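양팔 블록 분류 데이터, 처음 위치를 어디까지 섞어야 할까요?
로봇학습 게시판 > 데이터 수집

글쓴이: 등나무바구니
6월 14일 목요일

안녕하세요, 눈팅만 하다가 처음 글 써봅니다. 요즘 양팔로 블록을 칸 나뉜 바구니에 색깔별로 담는 시연을 모으고 있어요. 지금까지 843개 모았고 1,000개 채우면 첫 학습을 돌려볼 생각입니다. 근데 모을수록 제가 똑같은 것만 찍고 있는 게 아닌가 싶어서요 ㅠㅠ
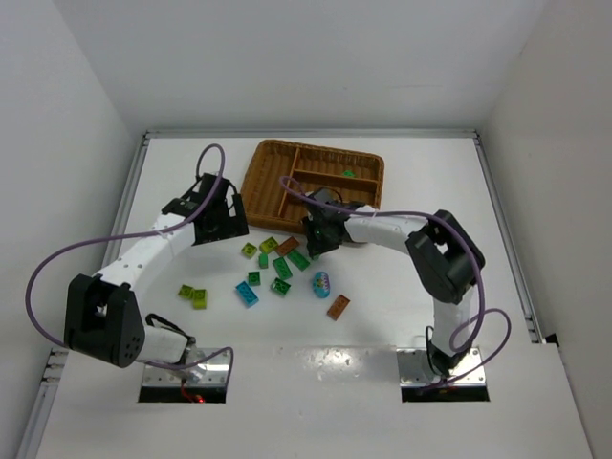
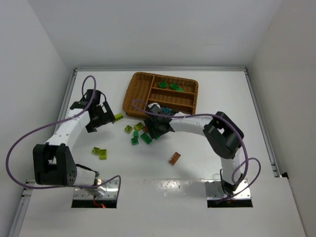 제일 큰 고민은 블록을 흩어놓는 방식입니다. 매번 손으로 대충 뿌리는데, 사람 손이라 그런지 결국 두 팔 사이에 몰리더라고요. 가장자리로 간 블록은 조종하기 귀찮아서 저도 모르게 마지막까지 미루고요. 그러니 모델이 '멀리 있는 건 나중에' 하는 습관까지 배울 것 같아요.

두 번째는 색입니다. 연두랑 초록을 다른 칸에 넣을지 같은 칸에 넣을지 저랑 Kartini Hutapea 님(같이 조종하는 분)이 기준이 달랐어요. 5월에 찍은 것 중 70개가 그 문제로 섞여 있는데 버려야 할까요? 아까워서 못 지우고 있습니다.

댓글 1
관절세개
어 저도 비슷한 거 해요 반갑습니다! 70개는 그냥 빼세요. 1,000개 중에 70개면 얼마 안 되는 것 같아도, 같은 초록 블록을 두고 왼쪽으로도 가고 오른쪽으로도 가면 정책이 중간에서 멈칫멈칫합니다. 저는 그걸로 한 달 날렸어요.

댓글 2
Bretex아님
저는 반대요. 지우지 말고 라벨을 다시 다세요. 집는 동작 자체는 멀쩡하잖아요? 언어 지시를 조건으로 넣는 모델이면 '초록 계열을 한 칸에'랑 '연두와 초록을 따로' 두 가지 문장으로 나눠 붙이면 그만입니다. 오히려 그런 데이터가 더 귀해요.

댓글 3
관절세개
그건 언어 조건이 있을 때 얘기고요. 글쓴님이 영상이랑 관절값만 넣으면 지시문을 붙여봐야 읽는 데가 없습니다. 글쓴님 뭐 쓰세요?

댓글 4
등나무바구니 (글쓴이)
지금은 영상이랑 관절값만 넣어요... 지시문은 나중에 붙일 생각이라 에피소드마다 메모 칸만 만들어놨고 거의 비어 있습니다 ㅎㅎ 일단 70개는 따로 폴더로 빼두고 지우지는 않을게요.

댓글 5
새벽조종사
배치 얘기는 아무도 안 하셔서 제가. 작업대를 격자로 나눠놓고 매 에피소드 시작 전에 스크립트가 뽑아주는 칸에 놓으세요. Trandmont 프로젝트 때 그렇게 했는데 처음엔 엄청 번거로워도 손에 익으면 금방입니다. 바구니 각도도 조금씩 틀어주시고요. 바구니가 늘 같은 자리면 모델은 바구니를 안 보고 좌표를 외워요.

댓글 6
Bretex아님
격자는 좀 과한 것 같은데... 저희는 200개쯤 찍을 때마다 시작 프레임만 겹쳐서 보고, 빈 구역이 보이면 다음 묶음에서 거기에 몰아서 놓습니다. 조종하는 사람이 지치면 데이터 질이 훅 떨어져서 준비 시간을 줄이는 게 저는 더 중요하더라고요.

댓글 7
새벽조종사
겹쳐 보는 것도 좋죠. 다만 두 사람이 번갈아 하면 각자 버릇이 있어서 사람별로 따로 겹쳐 보셔야 해요. 그리고 다 비운 바구니에서만 시작하지 말고, 반쯤 담긴 상태에서 시작하는 에피소드도 꼭 넣으세요. 실제로 돌리면 중간에 실패하고 다시 시작하는 일이 훨씬 많습니다.

댓글 8
등나무바구니 (글쓴이)
헉 반쯤 담긴 상태 시작은 생각도 못 했네요. 남은 157개는 그걸로 채워볼게요! 시작 프레임 겹치기는 오늘 저녁에 바로 해보려고요. 혹시 놓친 블록을 다시 집는 장면은 잘라내시나요, 그냥 두시나요? Kartini 님은 지저분하다고 자르자고 하고 저는 두고 싶어요.

댓글 9
관절세개
두세요. 그건 여기 사람들 다 같은 의견일 겁니다.

댓글 10
Bretex아님
저는 아닌데요 ㅋㅋ 다시 집는 부분은 두되, 놓치기 직전의 엉성한 접근은 학습에서 마스킹합니다. 안 그러면 놓치는 것까지 따라 해요. 구간 표시하는 스크립트 있으니까 필요하면 쪽지 주세요.

댓글 11
등나무바구니 (글쓴이)
쪽지 드렸습니다! 겹친 이미지 나오면 새 글로 올릴게요.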